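McKinnon Hall kitchen: what has changed and what we need from you

27/01/2024

The kitchen at McKinnon Hall is open again. The work took longer than planned, mostly because of the floor, and groups that had to meet elsewhere have been patient about it. The booking calendar is back to normal and the usual hire rates apply until August, when they will be looked at again.

The old units have gone. The sink has moved to the wall under the window, so the person washing up no longer has their back to the hatch. The new hob has four rings and an isolator switch on the wall to the left of it. If the hob seems dead, check the switch before ringing the bookings line. It has a red light when it is on. Please turn it off when you leave.

Eltel did the wiring and the extra sockets. There are now five double sockets along the main worktop, and the urn can run at the same time as both kettles without tripping anything. The urn has its own socket, marked with a yellow sticker. The old extension lead has been thrown away and we would ask groups not to bring their own.

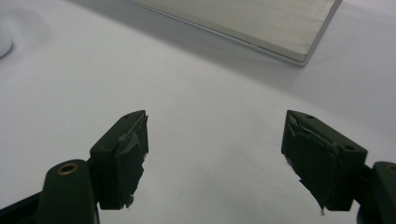

A white tabletop at McKinnon Hall.

Storage is the subject we get most letters about. Each regular group has one shelf in the tall cupboard, labelled with the group's name. The Valtinura walking group and the lunch club share the bottom one, as they did before. Anything left outside the cupboard will be put in the crate by the back door and kept for a month. The crate is nearly full already. It holds a good cake tin, two thermos flasks, a bread knife and a great many tea towels, so do have a look if you are missing something.

The fridge is for food being used that day. It is cleared every evening, and that includes the door. We know some groups used to leave milk for each other, but too much of it went off and the smell was the cause of two complaints last year. The freezer drawer may be used for longer, provided things are labelled with a name and a date.
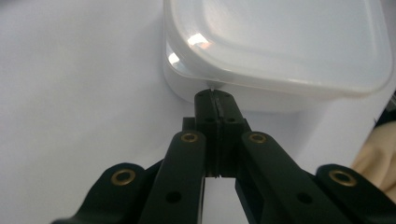
Leftovers from lunch club can still be taken home. Bring a tub with a lid that fits, as the hall does not keep spare ones any more. Hot food should be left to cool before the lid goes on, and rice needs to be in a fridge within the hour. Curry and anything with tomato in it will stain plastic, and a paste of bicarbonate of soda left on overnight gets most of that out. Soup travels better in a jar.

The kitchen cost more than we had saved. The balance came from the Jelier Fund, which also paid for the ramp, and from the plant sale, which raised £337. That was a record for the sale and covered the new taps with a little over. We still want a second trolley for carrying crockery through to the main room. The one we have has a bad wheel and pulls to the left when loaded. A decent replacement costs over £300, so if anyone knows of a café or school selling one, please tell the office.

Crockery is counted out as before. The form is on the inside of the cupboard door – a pencil is tied to it – and breakages should be written down even if it is only a saucer. There is no charge for the odd cup.

Bins: food waste goes in the brown caddy, tins and bottles in the green box outside. Cardboard must be flattened. The general bin is small and is not for party rubbish, which hirers take away with them.

Keys are collected from the office as usual and go back through the letterbox afterwards, in the envelope.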